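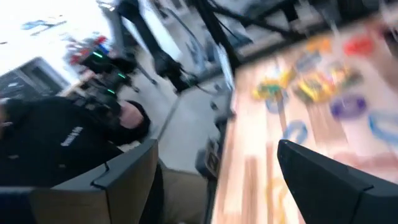
Brightly coloured toy pieces on a light wooden tabletop.

Alton Household Sorting Survey: data card

Version 2, April 2018

Summary

The Alton Household Sorting Survey records how households in the parish of Alton put away, lend out and dispose of children's playthings. It was carried out by the Trevaskis Centre for Domestic Studies and is supplied as a set of plain text tables with accompanying notes. Around 200 households returned a usable form. The survey is intended for researchers in housing, waste and family life, and for local authorities planning reuse schemes.

Contents of the release

households.csv holds one row per household, with the type of dwelling, tenure, number of rooms and the age band of each child.
items.csv holds one row per reported category of plaything, linked to the household by the field hh_ref.
disposal.csv records items leaving the home in the period covered by the form, with the route taken (gift, sale, charity shop, council tip, other).
codebook.txt lists every field, its permitted values and the code used for a missing answer.

All files use UTF-8 encoding and a comma as the separator. Dates within the tables are given as month and year only.

Method

Forms were delivered by hand in July and collected by post. Each household was asked to complete the form over 4 weeks and to note items as they were moved, not from memory at the end. Where a household returned the form late, the entry is kept and marked in the field late_return. Answers given in free text were coded by two members of staff working separately, and differences were settled by discussion. The coding scheme was adapted from the one used in the Centre's earlier survey at Rulon, and the category names have been kept the same wherever possible to allow comparison.

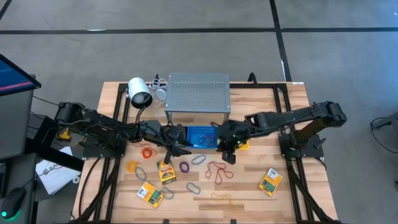

Storage is coded by where an item is kept on most nights of the week. A cupboard shared with adult belongings is coded SH, and a container used only by children is coded CH. Items left out in a living room are coded LO even where the household stated that this was temporary. Users of version 1 should note that SH and CH were then combined under a single code and cannot be separated in that release.

Known limitations

Flats above shops are under-represented. The address list held by the Centre did not show them as separate dwellings, and the shortfall was found only after collection had closed. No weighting has been applied.

Three fields in disposal.csv (price_asked, price_paid and buyer_type) were left blank by most respondents and should be used with caution. The field room_count includes kitchens but excludes bathrooms, which differs from the practice followed at Rulon.

Tables were prepared in Tavix and exported. Long free text answers may contain a stray line break; a corrected export is planned.

Access and conditions

The data may be used for teaching and non-commercial research. Users must not attempt to identify any household, and must not link the tables to other address-level records. Published work should cite the survey by its full title and version number.

Requests for the uncoded answers are considered by the Centre on written application.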